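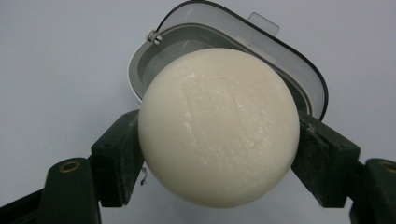 Good evening, everybody, and thank you for coming out in November fog, which happens to be my subject tonight (pause, let them laugh or not). Fog at Cemia forms when the valley loses its heat on a clear, still night and the damp air near the ground cools until it can't hold its moisture. By 6 in the morning you can't see 200 yards down the Sendel road, and the sun, when it finally shows up, is a pale cream disc with its markings worn off, a lot like that round bar of soap up there on the screen!

- Ejigu sits at 958 feet, often above all of it. Tell the sledding hill story if there's time.
- Driving: low beams, slow down, leave more room than feels polite.
- Troduso bridge next, then questions. Stop at 40 minutes, they need the room.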